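Why Small Parts Live in Trays

A machine that fits in one hand can have dozens of pieces inside it. Before anyone puts those pieces together, they are sorted. Sorting parts before assembly is called kitting. A kit is the complete set of parts needed to build one thing, and nothing else.

Kitting uses simple equipment: a table, some trays, and sometimes a lid or two. This page explains what each item does and introduces two kinds of parts that often go in a kit. 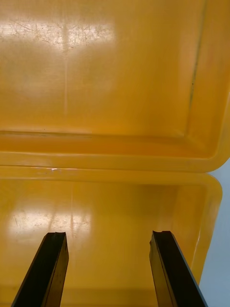 Lomstead Junior Workshop — Parts and Assembly Section

Yellow plastic

Plastic trays and boxes are usually molded. Plastic is heated until it flows, pushed into a hollow metal shape called a mold, and cooled until it is hard. Sharp inside corners are difficult to fill and difficult to clean, so the corners are made round. A thick lip around the top, called the rim, keeps the walls from bending when the box is lifted.

Plastic is softer than metal. Every part that slides across it can leave a fine line. After long use the surface looks cloudy in places, because the tiny scratches scatter light in all directions. The box still works. Scratches matter only if they become cracks, or if loose bits of plastic get in among the parts.

Color has a job too. Many electronic parts are silver, black, red, or green. Against bright yellow, a part the size of a fingernail is easy to find.

One kind of part, one tray

The main rule of kitting is that different kinds of parts do not share a tray. Motors go with motors. Circuit boards go with circuit boards. A mixed tray has to be searched every time a part is needed, and in a kit of 26 parts that adds up to a lot of searching. 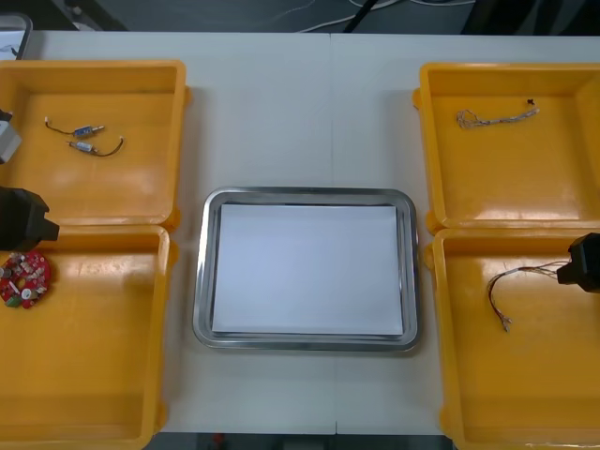
The steel tray has a different purpose. Storage trays hold parts that are waiting. The middle tray holds the part that is being used now. It is lined with white paper, which makes a plain background and helps keep bare metal away from the part. Stainless steel conducts electricity, and a board with power connected to it should never rest on bare metal.

A small electric motor contains magnets and coils of thin wire. When current flows through the coils, they become magnets as well. The pushing and pulling between the two sets of magnets turns a shaft. The wires outside the motor are called leads, and the plastic piece at the end of a lead is a connector. Do not pick up a motor by its leads. The joint where the wire enters the motor is the weakest point.

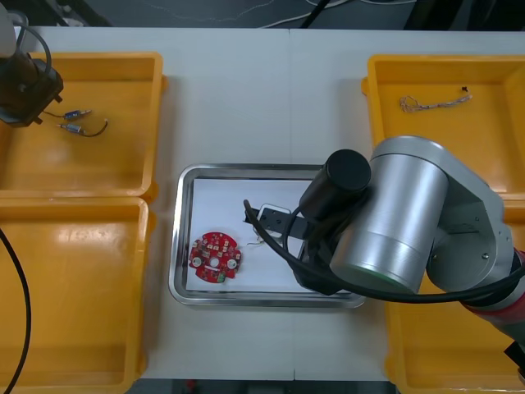 Round red circuit board on the paper lining of the steel tray.

A printed circuit board is a thin, stiff sheet with metal paths on it. The paths take the place of loose wires. Components are attached to the paths with solder, a metal that melts easily. Most boards are rectangles, but a board can be cut to any shape that suits the product. Hold a board by its edges — skin leaves oil behind, and static electricity from a finger can damage a component without any spark being seen.

Moving a part

1. Check that the paper is flat.
2. Lift one part from its storage tray, keeping clear of the wires.
3. Carry it low over the table.
4. Set it down on the paper. Do not drop it.
5. Let go completely before reaching for anything else.
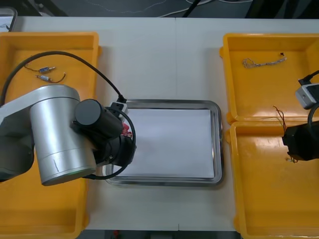

Carrying low is the step most beginners skip. A part that falls 2 inches onto paper will probably survive. The same part falling from a table to a hard floor may not.

Try it at home with 14 buttons, coins, and paper clips, three shallow dishes, and a baking tray lined with paper. Sort first, then move one item at a time to the baking tray. Ask an adult before using anything small near younger children.

Words to know
Component: a single part of a circuit.
Kit: all the parts for one build.
Lead: a wire that connects a part to something else.
Rim: the raised edge of a tray.

Text by Lejla Stoyanova. Checked by Kheri Makori, 2018-08-08.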